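Skunlow Automation Forum > Manipulation and Grippers > Faults and Safety
Thread: Gripper stays closed over the drop box, then moves off with the part

feldspar_k
Posted September 14, 2020
Single arm, parallel-jaw gripper, sorting mixed soft and hard items from a wire basket into boxes with a round hole in the top. Controller is a Prurkcombe, gripper driver is the stock one. The fault: the arm reaches the hole, the open command goes out, the driver returns "done", and the jaws are still closed. The arm then retracts on schedule and takes the item with it. The next pick starts with something already in the fingers.
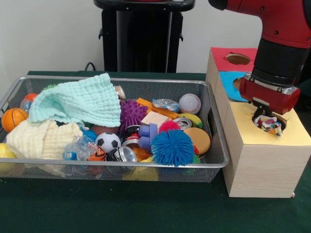 The log shows 1,558 cycles since the last restart and 2 of these events, both on thin, crumpled material. Hard items have never done it. Supply voltage is steady. I have swapped the gripper cable and reseated both connectors.

The safety side bothers me more than the lost cycle. On the second event the item snagged the edge of the hole and the box was dragged toward the end of the table before the force limit tripped.

ohmsworth
Does the driver return "done" on position reached or on command accepted? On the Prurkcombe units I have worked with, the default is command accepted. In that case "done" tells you nothing about the jaws.

feldspar_k
Checked. It was set to command accepted. I have changed it to position reached with a timeout, and the timeout now raises a stop. That explains the false "done". It does not explain why the jaws stayed closed.

torque_ledger
I would question whether they stayed closed at all. Thin material can wedge between the finger pad and the finger body. The jaws open a little, the item hangs on one finger, and from outside it looks like a failed open. Have you logged the jaw encoder through an event?

feldspar_k
No encoder trace for either one. The logger only samples at state changes. I have turned on continuous logging.
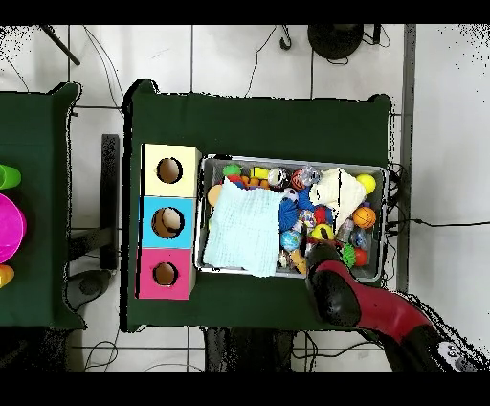 Pads are the soft type from Skindano. One has a lifted corner on the inside face, so wedging is possible. I had assumed it was cosmetic.

ohmsworth
A lifted pad would not stop the motor. I still say driver. There is a known problem where an open command sent while the grip force loop is settling gets dropped. Soft items take longer to settle, which fits your pattern exactly.

torque_ledger
It fits mine just as well. Soft items are the ones that wedge. Replace the pad first. It is a five-minute job and it removes one variable.

ohmsworth
If he replaces the pad and changes the timing in the same session, he learns nothing. One change at a time, with logging on.

mirel_bench
Neither of you has mentioned the force limit. The box moved before it tripped, so the limit is too high for that part of the path. We had a similar drag in April on a Šimko cell and the default limit was set for the payload, with no separate value for retract. Give the retract its own limit and keep it low. Fix the boxes to the table as well.

feldspar_k
Retract limit is now separate and I have lowered it. I disagree on fixing the boxes. If the item snags and the box can't move, the load goes into the wrist.

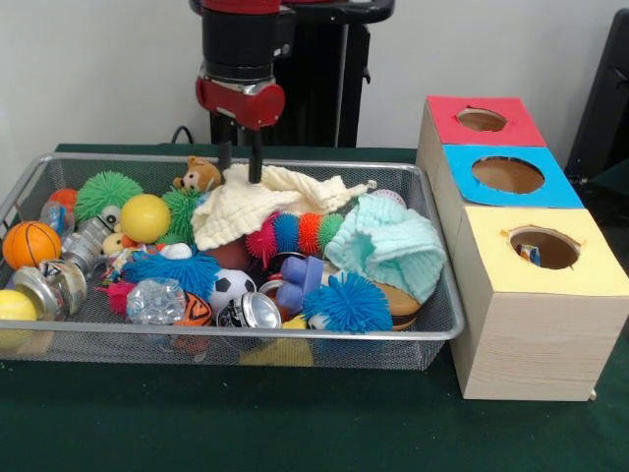

The plan is pad first, then 100 cycles on cloth only with the encoder logged, then the delay before the open command if I get another event. Nobody reaches into the basket while the arm is enabled, and the retract speed stays reduced until this is closed.

mirel_bench
The load goes into the wrist only until the limit trips. With a low limit it is small. A sliding box can go off the table and land on a foot.

feldspar_k
Fair point. I will try a stop strip along the table edge before I clamp anything.

torque_ledger
100 cycles is not enough at your failure rate. You could run that many with the fault fully present and see nothing.

ohmsworth
Agreed on that much. Run it overnight with the guard closed, and post the encoder trace even if it comes back clean.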